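7. Quando a garra deixa cair o pão (ou nem chega a pegar nele)

Secção do guia de montagem e utilização da bancada Zerno, braço amarelo

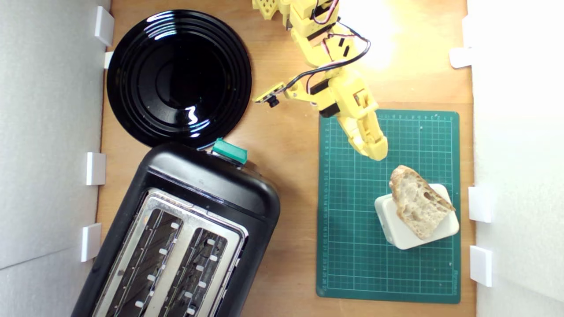

Fig. 7.1 – Bancada com o prato, a torradeira, o tapete de corte e o pão em cima do bloco branco.

Olá outra vez! Se chegaste a esta secção, é provável que o teu braço tenha feito o mesmo que o meu fez durante boa parte de julho: desce todo confiante, fecha os dedos e fica a meio do caminho, com o pulso a tremer e um zumbido fininho que se ouve na sala ao lado. Eu chamo-lhe "a falha do pulso". No registo aparece como erro 42, sobrecarga num servo, e o programa para ali mesmo, com o braço no ar.

Demorei a perceber a causa (culpei primeiro a câmara, depois o pão, depois o Jenő Hegedűs, que tinha mexido nos cabos e não tinha culpa nenhuma). No meu caso era a calibração do zero do pulso, desviada depois de uma pancada contra a torradeira. O servo tentava chegar a um ângulo impossível, aquecia e desligava-se.

CUIDADO: um braço parado com erro 42 continua com tensão nos outros servos. Se cortares a alimentação sem o segurar, ele cai com o peso todo. O meu caiu em cima da torradeira, daí a pancada.

CUIDADO: faz tudo o que vem a seguir com a torradeira desligada da tomada. Nada de dedos nem de garra dentro das ranhuras enquanto houver ficha ligada, mesmo que o teste seja "só um bocadinho".

7.1 Parar o braço em segurança

1. Carrega em Pausa no painel Liritz. Não uses o botão Reiniciar, que manda o braço para a posição de repouso pelo caminho mais curto, e esse caminho pode passar por cima do que estiver na mesa.

2. Segura o braço com uma mão pelo segmento de cima, sem apertar os fios vermelhos e pretos.

3. Com a outra mão, desliga a fonte. Vais sentir o peso de repente, é normal!

4. Pousa a garra com calma no tapete verde e espera até os servos estarem frios ao toque. Eu aproveito para fazer café.

7.2 Procurar a causa

5. Olha para os fios ao longo das articulações de cima. Têm de fazer uma curva folgada. Se algum ficar esticado quando dobras o braço à mão, solta a abraçadeira e dá-lhe mais folga.

6. Mexe o pulso devagar, de um lado ao outro. Se sentires um ponto duro, desaperta o parafuso do servo um quarto de volta e tenta outra vez. Se continuar duro, passa para a nota sobre peças, no fim da secção.

7. Abre e fecha os dedos da garra à mão. Procura migalhas entre as peças impressas (a sério, uma côdea seca chega para bloquear isto tudo). Um pincel pequeno resolve.

8. Confirma que a placa da câmara está bem presa ao lado do braço. Uma câmara torta não dá erro 42, mas faz a garra descer no sítio errado e a seguir bater em alguma coisa, e lá voltamos nós ao princípio.

7.3 Refazer o zero do pulso

9. Tira da mesa tudo o que a garra possa apanhar pelo caminho. Deixa só o tapete.

10. Liga a fonte, ainda com a mão no braço, e escolhe Calibrar > Pulso.

11. Alinha os dedos da garra com uma das linhas da grelha do tapete e grava a posição. O Ghislain Beaulieu, da Lévesque, faz isto com um esquadro e fica melhor do que o meu, mas a olho também serve.

12. Baixa o limite de binário do pulso de 1000 para 200 antes do primeiro teste. Assim, se alguma coisa estiver mal, o braço desiste cedo e não se magoa.

13. Corre o teste em vazio. Se não houver erro, volta a pôr o bloco branco com o pão em cima e tenta uma pega. Com o limite a 200 a garra pode não levantar um pedaço pesado, por isso sobe aos poucos. O meu ficou em 59 % do máximo, e nunca precisei de mais para pão.

Nota: escreve o valor final num papel colado por baixo da mesa. Eu perdi o meu duas vezes com atualizações do painel.

7.4 Se o erro voltar

Volta logo ao ligar? Troca o cabo do servo antes de trocares o servo, que é mais barato e mais rápido. Se só volta quando o braço se aproxima da torradeira, afasta-a um pouco e ensina de novo o percurso, com a garra a subir primeiro e a avançar depois.

Peças: os servos do pulso e os dedos impressos pedem-se à Altholm, indicando a versão do braço. Os ficheiros para imprimires os dedos em casa estão na secção 9, juntamente com os parafusos certos.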